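항만·중량물 게시판 > 현장 이야기
제목: 391톤짜리 모듈, 육상 크레인으로 갈까요 해상 크레인 부를까요?

부두지기
2025년 11월 27일
안녕하세요, 늘 눈팅만 하다가 글 써봅니다. 저희가 5월에 Olteo 부두에서 모듈 하나를 바지선에 실어야 하거든요. 중량이 391톤이고 러그는 네 군데입니다. 위에서는 육상 크레인으로 끝내자는데 저는 해상 크레인 쪽이 마음이 편해요. 작업반경이 생각보다 멀게 나와서요. 부두 허용하중 자료는 있는데 오래된 거라 이걸 믿어도 되나 싶고... 경험 있으신 분들 한 말씀씩 부탁드려요!

러핑지브
반경이 멀다고만 하시면 아무도 답 못 드려요ㅎㅎ 훅 중심에서 바지선 적재 위치까지 몇 미터인지, 훅블록이랑 스프레더 무게 넣은 건지부터 적어주세요. 391톤이 순수 모듈 무게면 실제 인양하중은 한참 더 올라갑니다.

부두지기
앗 순수 모듈 무게 맞아요. 스프레더빔은 Predar에서 빌릴 예정인데 아직 사양서를 못 받았습니다. 반경은 내일 도면 다시 보고 올릴게요. 야근 확정이네요. 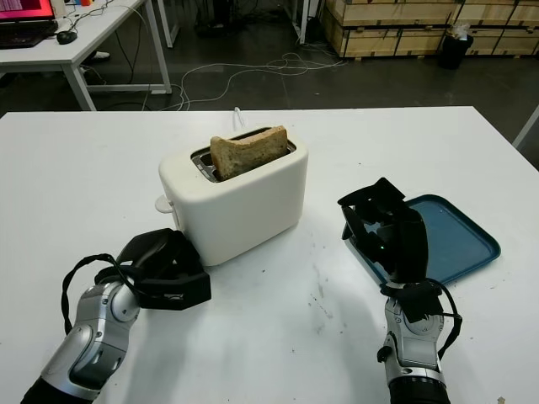
1. 지반부터 보세요 (russet88)
저는 크레인 고르기 전에 바닥 얘기부터 하고 싶네요. 예전에 Maruyama 부두에서 비슷한 작업을 했는데, 크레인 용량은 남아돌았어요. 근데 안벽 쪽 접지압이 안 나와서 매트를 두 겹으로 깔고도 결국 크레인을 뒤로 물렸거든요. 뒤로 물리니까 반경이 늘고, 반경이 느니까 용량이 모자라고. 그렇게 13일을 까먹었습니다. 오래된 허용하중 자료면 평판재하시험 다시 하세요. 시험비 아끼려다 대기료가 더 나가요.

2. 해상 크레인도 만능은 아님 (러핑지브)
윗분 말씀에 동의하는데, 그렇다고 해상 크레인이 답이라는 분위기로 가면 곤란합니다. 5월이면 너울도 봐야 하고 예인선에 앵커링에 동원비까지 붙잖아요. 바람 한 번 불면 그냥 하루 날아가고요. 저라면 육상으로 하고 바지선 위치를 안벽에 더 붙이는 방법부터 찾아보겠어요.

russet88
바지선을 붙이는 게 말처럼 쉽나요. 펜더 두께가 있고 조차도 있는데요. 간조 때 훅이 얼마나 더 내려가야 하는지도 계산에 들어가야죠.

러핑지브
그러니까 조석표 보고 시간 잡자는 거예요. 만조 전후로 끊으면 됩니다. 저희는 늘 그렇게 했어요.

russet88
늘 그렇게 하셨다니 부럽네요. 저는 서류 한 장 늦어서 물때 놓친 적이 더 많습니다. 물때 하나에 일정 다 거는 계획은 저는 반대예요.

부두지기
두 분 싸우지 마세요ㅋㅋ 도면 다시 봤는데 바지선을 조금 당길 여지는 있어요. 다만 계류 볼라드 위치가 애매해서 선주 쪽에 물어봐야 합니다. 그리고 Stustum이라는 업체에서 SPMT로 굴려서 싣는 방법도 제안이 왔어요. 램프 깔고 밸러스트 맞춰가면서 롤온하는 방식이요. 솔직히 저는 이쪽은 해본 적이 없어서 겁부터 나네요. 견적서 붙들고 고민 중입니다. 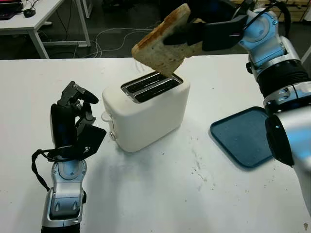
Asuka Fujimoto
저는 롤온에 한 표요. 크레인 용량이나 안벽 접지압으로 싸울 일이 확 줄어요. 대신 밸러스트 계산서를 업체 것만 받지 말고 따로 검토를 맡기세요. 펌프 용량이랑 예비 펌프도 꼭 확인하시고요. 축하중 때문에 부두 허용하중은 어차피 다시 봐야 하니 재하시험은 어느 쪽이든 하셔야 합니다.

러핑지브
롤온도 물때 타는 건 똑같은데요? 오히려 더 타죠.

Asuka Fujimoto
네, 그건 맞아요. 그래서 펌프 얘기를 드린 거고요. 조위 변화 속도를 밸러스트가 못 따라가면 중간에 멈춰야 하니까요.

부두지기
감사합니다! 일단 재하시험부터 품의 올려볼게요. 혹시 롤온할 때 램프 경사 한계는 보통 어느 쪽에서 정하나요? 업체인가요, 아니면 보험사 쪽 검정인인가요?

russet88
업체가 안을 내고 검정인이 승인합니다. 검정인은 일찍 부르세요.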